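Leave the Guns Off for a While

Most wooden ship kits are sold by their guns. Look at any box lid from the last few decades and the count is right there under the name of the ship, in type nearly as big. People ask about it first when they come to the table at a show. I have built gunned ships, I own books about them, and I still think the hobby would be better off if fewer of us started with one.

My first kit was a frigate from Altano. It took me most of a winter to plank the hull and then a second winter to do everything that repeats: the port lids, the carriages, the breeching ropes, the little rings the ropes go through. By the tenth carriage I had learned what there was to learn about carriages. The rest was assembly work. I finished it, and it sits on a shelf in the hall, and I could not tell you much about how the real ship was put together below the gun deck, since the kit had no opinion on the matter either.

The next thing I built was a coasting ketch, the Bunting, from a set of plans drawn at a scale of 1:70. She carried coal and slate in and out of Lullon and never fired at anyone. There were no ports to cut and nothing to cast. What there was instead was a hull with a flat run aft and a full bow, and it punished every lazy plank. I took the garboard off 2 times. I learned to spile on that boat, and to leave a plank clamped overnight when I wanted to rush it.

The usual answer is that a working boat is dull to look at. I don't think it is, but I understand why people say so. Warships had carved sterns and a painter's budget. A coaster had tar, a bit of white on the rail if the owner was proud, and a windlass. You have to look longer. The shape of the thing is the decoration, and if the sheer line is off by the thickness of a pencil mark there is no gilt to pull your eye away from it.

There is also the money. A big ship of the line in a good kit costs what a used motorcycle costs. A plan set and a bundle of strip wood costs very little, and plenty of the wood can come from the kitchen. Spars for small boats have been turned from dowel, skewers and worse since before I was born.
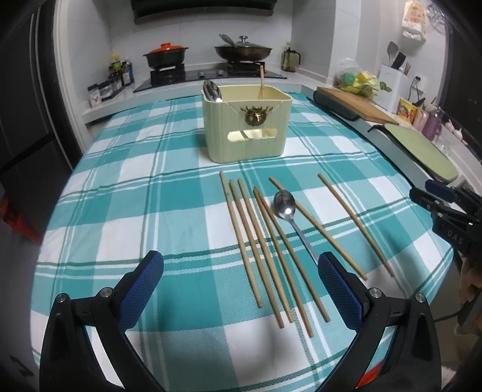
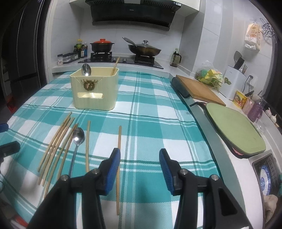
Photos: table with chopsticks and plaid cloth.

I don't say this to make the hobby sound cheap. Good boxwood is worth paying for when the part needs it, and a block that splits in your fingers is no bargain. But a person who has spent a month's rent on a kit is afraid of it. They sand too little. They won't pull off a bad plank because there is no spare. I have seen more hulls abandoned at the second layer of planking than at any other stage, and nearly all of them were large, expensive and carried guns.

The museums have a part in this. The one at Drarkcombe has a fine long room on the ground floor, and in it are the warships, well lit, each with its own case and a card listing the armament. The fishing luggers, the barges and the one surviving pilot boat model are up on the landing, two to a case, with the glass facing a window. After 3 in the afternoon you see mostly yourself. The pilot boat was made by people who knew the real ones. Her oars are worn at the grip where somebody wanted them worn. I would trade the whole downstairs for an hour with that case open.

Contest rules lean the same way. At the show I go to each September, the large class asks for 'complexity of armament and rigging' as one heading. A judge can be as fair as you like and a barge will still lose points for having no armament. The form needs changing — it would take one line. Put 'quality of hull' in its place and see what turns up on the tables the following year.

I am told that beginners want guns and that the kit makers only sell what people ask for. Maybe so. But beginners ask for what they have been shown. If the catalog has 90 pages and the small craft are on the last few, printed smaller, then the customer has been given a strong hint. My guess is that a plain fishing smack, with a decent set of instructions and enough wood in the box to make a few mistakes, would sell steadily for years.

So build the frigate if it's the frigate you want. I would only suggest building something that hauled coal first. Pick a boat with one mast or two, a clean hull and a short parts list, and spend the time on the planking. The guns will still be in the catalog when you're done.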